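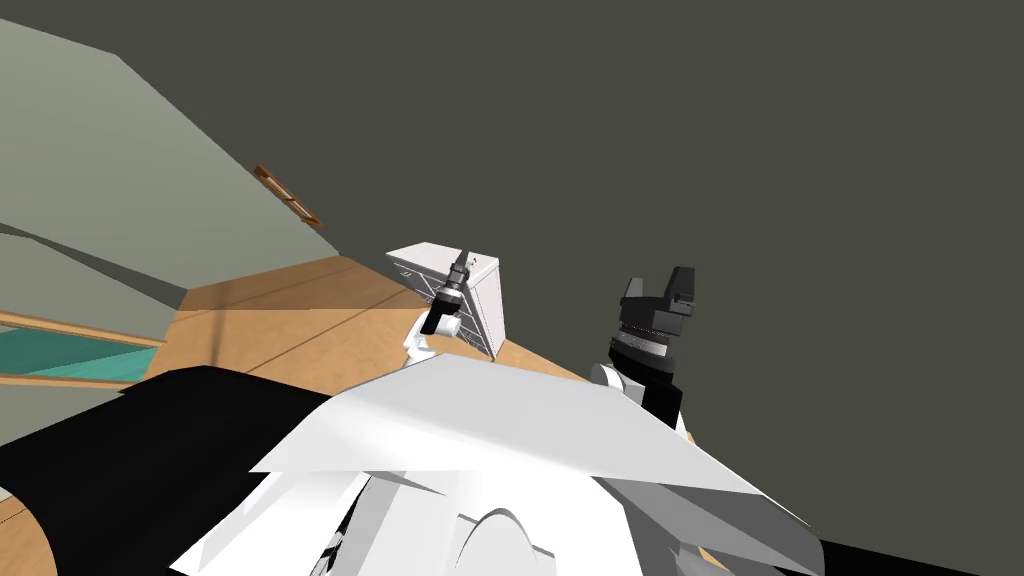 Ott Liepiņa
Senior Examiner, Office of Trial Records, Medve Institute

FINDINGS IN THE MATTER OF THE KIDBERG ROOM

Thursday, January 9, 2025

1. The undersigned was directed to review the results of the Kidberg series and to state whether the method described by the Borkar group may be approved for general use. The review was to take one week. It has taken longer, and the reasons are set out below.

2. The method is simple to state. A two-armed robot is trained wholly in a simulated room. Between one trial and the next, the program alters a single property of that room: the height of a piece of furniture, the weight of a drawer, the angle from which the robot sees. The robot is never told which property has changed. It is scored on whether it reaches the dresser, opens the top drawer, and closes it again.

3. In the steepest of the tilted trials, the floor runs downhill across the view and the dresser leans with it. The dresser is white and has drawers marked by faint lines. The wall beyond it is a pale gray-green, with a narrow brown rail fixed to it. I mention the rail because it serves no purpose in the task. I asked Borkar why it had been included. The written reply stated that the room had been supplied by Prollitz, under contract, and that Borkar had not altered the furnishings.

4. The series comprised 477 trials. In 206 of them the drawer was opened and closed as required. This is a fair result for a robot working under changed conditions, and had the file contained nothing further I would have signed it in December.

5. The file contained a second category. In 18 trials the robot completed the task and then, with time remaining, did not return its arms to rest. It moved the left gripper to the corner of the dresser and held it there until the trial was ended. The scoring rules make no provision for this. Borkar had entered the trials as successes and had added the word "idle" in the margin.

6. I do not consider that the word was well chosen. The arm was under power throughout. The recorded effort at the wrist was small but steady, and it was directed toward the wall. A colleague in this office, on being shown the figures, observed that it was the effort one would use to keep a cabinet from sliding. The room was tilted only in what the robot was shown. The dresser was in no danger of sliding, and no force in the simulation acted upon it other than the ordinary one, straight down through a level floor.

7. I put it to Borkar that the robot had been misled by the tilt. Borkar agreed, and proposed a correction: the robot would be given a second reading, from a level sensor in its base, so that it could know the floor was flat. Five further trials were run on this footing. The drawer was opened and closed in each. In each, the left gripper then went to the corner of the dresser and stayed.

8. On the fourth day I traveled to Prollitz to inspect the original drawings of the room. They were produced without objection. The room had been measured, many years before, from a real one in a house at Kidberg. The house had stood on poor ground. A note on the last sheet, in pencil, recorded that the floor fell away toward the north wall and that the surveyor had drawn it level for convenience. The rail was drawn in ink. Beside it was written: "For the old lady. Keep."

9. I asked whether any of this had been carried into the simulation. I was assured that it had not. The notes had never been typed, and the robot could have had no access to them. I accept that assurance. I have examined the program with the help of the technical staff and have found no trace of the pencil figures in it.

10. It is not the function of this office to explain results – only to say whether they are sound. The drawer trials are sound. The method may be approved for general use, subject to a change in the scoring rules so that conduct after completion is recorded in full and no longer entered in the margin.

11. Borkar has asked for leave to delete the Kidberg room and to continue in a plain one. The request is reasonable as to cost. I have nevertheless recommended that it be refused for the present. On my last afternoon I asked that one trial be allowed to run past its limit, and the staff were kind enough to permit it. I sat with it until the building closed. The arm did not move from the corner.

12. The trial has not been ended. I have signed for the electricity.

O. Liepiņa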